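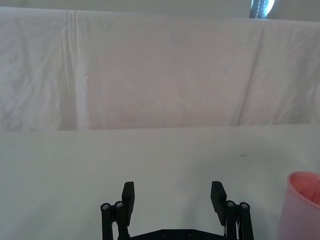
My work table has me stumped, friends. I bought it secondhand in February and I love it to bits, but every mug and pen seems to leave a mark. The top is that pale grey-white that looks so fresh when it's bare and shows every little thing when it isn't. What do you all use to clean a light top without dulling it?

Posted by Hongmei Shao, February
6 replies · 23 shares

Rainer Ostermann
Warm water, one small drop of dish soap, soft cloth, then a dry towel right behind it. I've done mine this way for three years (my wife would say I fuss over it!) and it still looks nice. Try a corner first, and skip the scouring powder.

Piret Grigaitė
Coasters

Shafiq Chowdhury
For pen I dab on a bit of rubbing alcohol with a cotton ball, then wipe with plain water. Old tea rings took me a few tries, so be patient with it and good luck!

This site uses cookies. Accept or manage settings.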